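Chapter 3
Carpeted Floors and Temporary Protection

Terms introduced in this chapter: pile, backing, heather, film, lap, set-down area

Chapter 2 dealt with hard floors, which show damage at once and can usually be wiped clean. Carpet behaves differently. Dirt moves down into the pile and stays there, and a crushed area may not be noticed until the furniture around it is taken away. For this reason the work in a carpeted room is planned before anything is carried in.

Most carpet in offices and workrooms is low pile, in a gray or brown mixed from several yarn shades. The trade calls such a mix a heather; everyday users call it speckled. A speckled surface hides lint and small stains well. It also hides small parts. A dropped screw or washer is hard to find on it by eye, and parts should be kept in a tray while work is under way.

Section 3.1 covers the structure of carpet: pile, primary backing, and secondary backing. Section 3.2 covers load. The Dilley office, used as the worked case throughout this part of the book, has 32 workplaces on a single carpet, and the exercises ask the reader to plan a move across it without rolling a loaded cart over an unprotected seam.

Section 3.3 turns to plastic sheeting. Thin clear or milky film is used in two ways — laid flat to protect the floor, or draped over objects to keep dust off them. 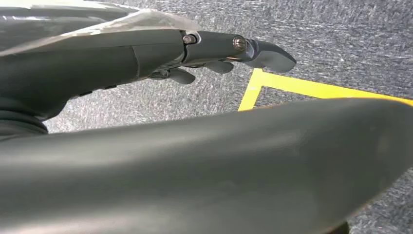

Draped film needs no adhesive, but it shifts when the object under it is moved. Film laid on the floor is taped at the edges, and each sheet laps the next by at least 3 inches. Creases are pulled flat before the tape goes down. A crease in a walkway is a trip hazard, and grit collects along it.

Section 3.4 describes the set-down area, a marked part of the floor where items are unpacked and checked. The supply list for Dilley, taken from a Drernel order form, appears as Table 3.1 and includes 39 rolls of film. Readers who have not yet worked through the area calculations in Chapter 2 should do so before starting Section 3.2.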